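Staseddale Kitchen Words — README

Word list and short phrases for things people use in the kitchen, collected in and near Staseddale. 1,789 entries. One plain text file plus this readme. Last touched March 11, 2026.

What's in it

Each line is one entry. Tab separated. Columns, left to right:

headword — the word as the speaker said it, spelled the way we decided (see Spelling)
gloss — short everyday English meaning
category — one of 6, listed below
village — where it was collected, or blank
source — NOD for the Nodotari notebooks, AIT for the Ait Ali tapes
note — free text, often empty

No header row. Sorry, the old scripts choked on it and now everything downstream expects none.

Categories

vessels (bowls, jugs, crocks)
utensils (spoons, ladles, scrapers)
heat (stove, oven, embers, anything to do with getting it going)
storage (racks, shelves, cellar words)
actions (stir, scrape, skim, let stand)
mess (spills, crumbs, burnt bits — bigger than you would think)

Spoon words go under utensils even when the speaker was plainly talking about a measure. "A spoon of lard" is utensils with "measure" in the note column. Same for bowl words, those stay in vessels. We argued over this and I don't want to do it again.

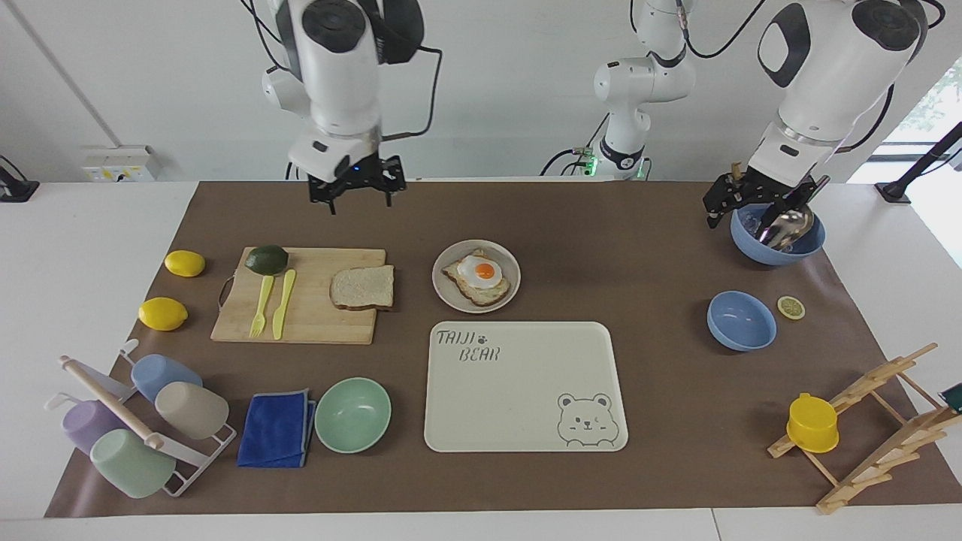

Spelling

The notebooks and the tapes don't agree. Notebooks double the vowel for length, tape transcripts use a trailing h. We went with doubling everywhere. If you find a trailing h it's left over from the import, please fix it and send it in.

Hyphens kept in compounds, so bread-crock, ash-pan. No capitals except place names. Apostrophe only where a sound is dropped in the middle of a word, never at the end.

One known headache: the word for "ladle" and the word for "to lean over" come out identical in our spelling. They were seperate on the tapes (different stress). Both are in the file, told apart by the note column only. A stress column would fix this. Not done.

Where it came from

Nodotari notebooks first. Handwritten, arranged by room of the house, kitchen pages only used here. Good on objects, thin on verbs. Some pages have water damage and the glosses there are guesses, marked with a ? in the note.

Ait Ali tapes second. 32 recordings, mostly people cooking and talking at the same time, so plenty of verbs and plenty of swearing. Swearing kept if it's about food. The rest is out.

Verkano was the tool used for the first pass of alignment between the two sources. It isn't needed to read the file. If you want to rerun the match you need the old config, which is in the scripts folder and may or may not still work.

Known gaps

storage is the weakest category. Words for modern things like dish racks are mostly loans and the notebooks skip loans on purpose. Tapes have a few. Plural forms are missing for roughly every verb-derived noun, same reason.

Village is blank for 400 entries. Those came off loose sheets. Do not map the file by village and then say the blank ones are "general", they aren't, we just don't know.

Duplicates across sources are kept on purpose, one line each. Dedupe on headword plus gloss if you need a clean list, never on headword alone (ladle problem again).

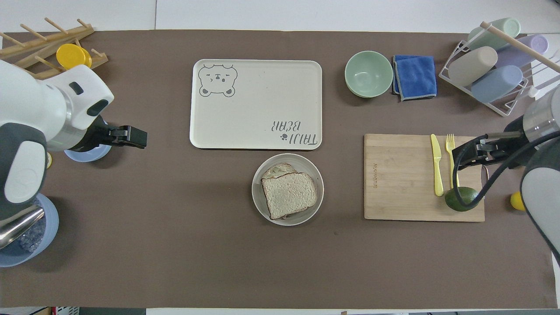
Can I merge the bowl words into one entry?

Please keep them apart. Speakers in the upper villages use one word for a bowl you eat from and another for a bowl you mix in, and they'll correct you if you swap them. For a simplified list, merge in your own copy and say so in your notes.

Using the file

Encoding is UTF-8. Line endings are Unix. Spreadsheets will try to turn a couple of the glosses into dates, so import every column as text. Sort order is by category then headword, doubled vowels sorted as two letters.

Reuse is fine for teaching, dictionaries, labels, whatever. Credit the list by its title and keep the source column. If you drop the ? marks then drop those entires too.

Changes

Latest: trailing h cleanup in vessels and utensils, mess category split out of actions, two broken lines repaired.
Before that, November: first full import of the tapes, village column added.

To do

stress column
plurals
rest of the trailing h's
check heat against the notebook pages on bread baking, never done properly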